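Pesonen arm, hand stays closed after protective stop

Forum: Arms and end effectors > Faults and safety
Page 1 of 1

tamp_rivet
Jul 2, 2018

Looking for other users of the Pesonen arm with the Leltine five-finger hand. Controller firmware is stock, task layer is Flikico.

The task is office tidying: take a file box off the top of a cabinet, put it on the shelf inside, close the doors. On Friday's run the hand had closed over the near edge of the box and the arm began to draw it forward. The controller then threw error 3661 (wrist torque deviation) and went into a protective stop. Arm brakes on, as expected. The hand did not release and did not respond to an open command. Power cycling the task PC made no difference. I had to hold the box by hand while a colleague cut the supply to the wrist.
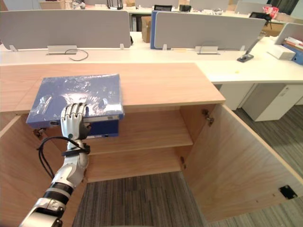 The box was still in its film wrapping. Grip force limit was at the default and the pull speed was 8 mm/s, so I do not think this was an impact. The same sequence with an unwrapped box has run for weeks without a stop.

Two questions. Is it normal for the hand to hold its last position when the arm stops? And has anyone seen 3661 on a slow pull?

olwick
Yes to the first. The hand has its own controller and holds on loss of the enable signal. It is in the Leltine manual under stop behaviour. The reasoning is that a dropped load is the greater hazard.

For the second, check the cable at the wrist. If the loop is too long it can catch on things, and if it is too short it loads the last joint when the wrist turns. Either will show up as torque the model does not expect.

sumness_bench
I would look at the wrapping first. Film sticks and slips. On our rig at Sumness we logged wrist torque at 1000 Hz while dragging wrapped cartons over a board, and the trace was a sawtooth. The average was well inside the limit and the peaks were not. If you only look at the value on the pendant you will miss it.

olwick
A sawtooth should be filtered out before it reaches the 3661 check. The check uses a moving window.

sumness_bench
It was filtered out before the April firmware. The window was shortened in that release. Read the change list.

tamp_rivet
I am on the April release. I have since gone back over the cable and fixed the loop further up the forearm. Three more runs with a wrapped box: stopped on two of them, same code. So the cable is not the whole story, though it may not have helped.

grommet_hl
Leaving the torque question aside, I disagree that holding on stop is correct here. A box hanging over the front of a cabinet at that height is not much of a drop. A hand that cannot be opened without cutting power is a trapping hazard if someone's fingers are between it and the load. Your risk assessment should say which of the two you are protecting against, and the hand should be set up to match.

olwick
You can't set it to open on stop. The parameter only offers hold or limp.

grommet_hl
Limp would do. The fingers can then be pushed back by hand.

olwick
Limp with a heavy lever arch box over somebody's foot is not an improvement. I would keep hold and fit a local release button on the hand supply, within reach of the operator and labelled.

tamp_rivet
The button is going in this week, wired separately from the arm's emergency stop. Staying on hold for now. I'll also take the wrapping off before each run until the torque question is settled.

sumness_bench
Log one wrapped run at full rate before you stop using them. Pesonen support will ask for it.

tamp_rivet
Will do. Trace to follow once I have a clean one.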